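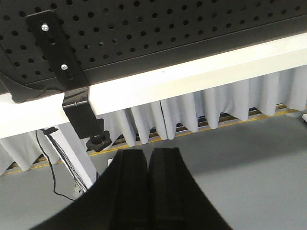
I've been with Mastel for a bit over a year now and a couple of people have asked me whether it's any good, so I thought I'd write it all down in one place and save myself typing it out again.

Mastel, for anyone who hasn't come across it, is a savings and investing app. You link your bank account, tell it how nervous you are (there's a slider, which I quite enjoyed) and it puts your money into one of its ready-made pots. I started with £600 that was sitting in a building society account earning next to nothing, and I've paid in £200 a month ever since, apart from February when the boiler went.

Signing up was lovely. Passport photo, a few questions, done before my tea was cold. The app itself is clear and I like that it shows the charges in pounds as well as a percentage. My old pension people, McKinnon, send a booklet every spring and I have never once found the charges in it!

Now the moans. There's a monthly fee of £3 whatever you've got in there, on top of the percentage. On a big balance you'd hardly notice. On my £600 it was £36 a year, so I was paying six per cent before anything had even gone up or down, and I'm cross with myself for not doing that sum at the start. It matters less each month as the pot grows, but if you only want to put away a small amount and leave it, I'd look elsewhere. My mate Wellington Araújo uses Rutis, where it's a percentage and nothing else, and for a little pot he's clearly better off. The Rutis app is ugly as sin though, and he can't set up separate goals.

Getting money out was a mixed bag too. I needed some for the boiler and assumed it'd be like moving cash between accounts. It isn't. They have to sell your investments first, then it goes through their checks, and mine took more than a week to land. Do not keep your emergency money in here (I know, I know, I should have had some put by).

Customer service I can't fault. I wrote in grumbling about the wait and got a proper reply from a chap called Tetteh Osei within 24 hours, who explained which day each bit had happened and didn't paste in a load of waffle. He also told me I could switch to paying the fee yearly, with a bit knocked off. Wish they'd put that somewhere you could see it.

There's an Irnbridge branch as well, up by the bus station, but all they did was hand me a leaflet and tell me to download the app I already had.

Would I sign up again? Yes, with a bigger lump to start with. Four stars if you've got a few thousand, two if you haven't. I'm staying put for now and I've moved to the yearly fee, so I'll update this if the next bill looks odd.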